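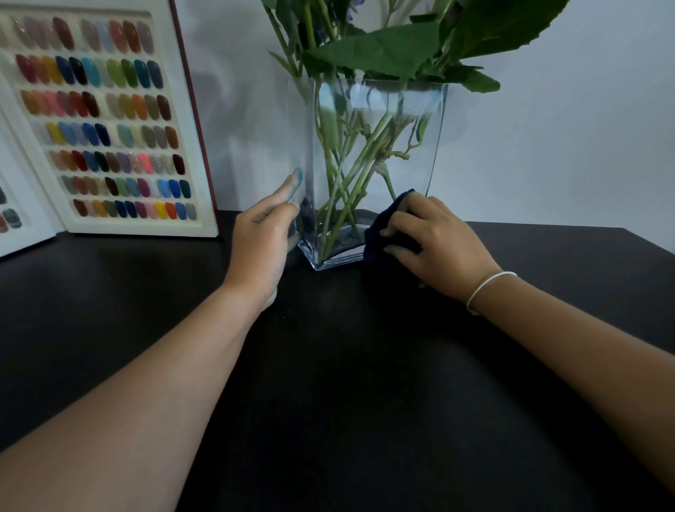 Wiping the vase by the colour book, still a hands job

Our salon is getting a Hadel polish machine in January. It does a full set in 12 minutes and I'm worried about my hours. Anyone been through it?
posted by Tshabalala
6 comments

We've had one since last winter! Nobody lost hours at ours, but I do far fewer plain colours now and more repairs, cleaning and chatting (loads of chatting). Ask your boss in writing who gets the tips on machine sets, we had a proper row over that.
posted by Stitivus
Share 2

depends on the boss. mine cut Tuesdays
posted by Hondetti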